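Pre-start inspection checklist: hydrojetting pump unit and lance, Tison workshop
Inspector: Emese Csonka. Second check: Amr Bouzid. Inspection month: September
Status codes: OK / Adjust / Reject

1. High-pressure pump
Crankcase oil at upper mark – OK
Plunger packing leakage – Adjust. Two drops per minute at cylinder 2. Gland nut tightened a quarter turn, recheck at next oil change.
Inlet filter, differential pressure – OK. Element replaced at 447 operating hours.
Burst disc rating matches nameplate – OK

2. Hoses and couplings
Test tag legible on each hose – Reject. Tag missing on hose 23. Hose removed from the rack and sent to Xiaoyan Ye for retest.
Outer cover free of cuts, blisters and exposed wire – OK
Whip checks fitted at every joint – OK
Minimum bend radius kept at the Medve reel – Adjust. Reel moved back from the wall.

3. Lance and nozzle
Nozzle orifices clear, no visible wear – OK
Thread engagement on nozzle – OK
Anti-withdrawal device installed and sized to the tube – OK
Back-out stripe on flexible lance – Adjust. Paint worn off, stripe renewed at 63 cm from the nozzle.

4. Dump system
Foot valve returns to dump when released – OK. Tested three times at reduced pressure.
Foot valve guard secure – OK
Emergency stop at pump and at work position – OK

5. Work area
Barrier tape and warning signs posted – OK
Drain grates clear – Adjust. Scale from the Totholm bundle cleared before start.
Hand signals agreed between lance operator and pump operator – OK

Hand-held grippers

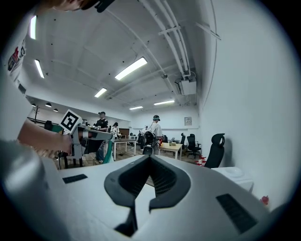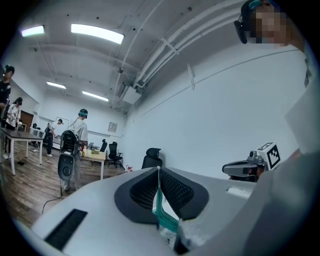
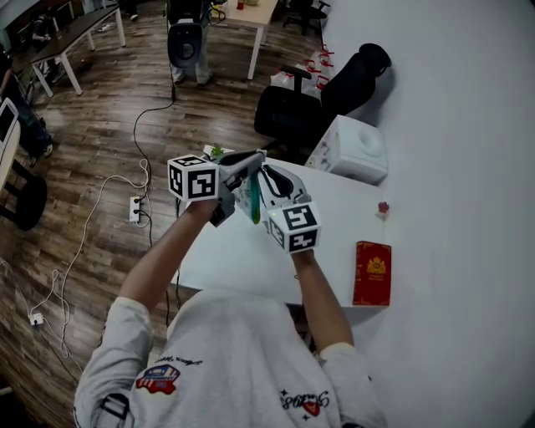 6. Release
Open items: hose 23 (retest), cylinder 2 packing (recheck). The unit may run with the remaining hoses. Zsolt Szűcs to confirm the packing leakage after the first hour at working pressure and enter the figure in the Trutska log. If leakage exceeds ten drops per minute, stop the pump and replace the packing set.
Copy to: Jin-sol Jin, maintenance planning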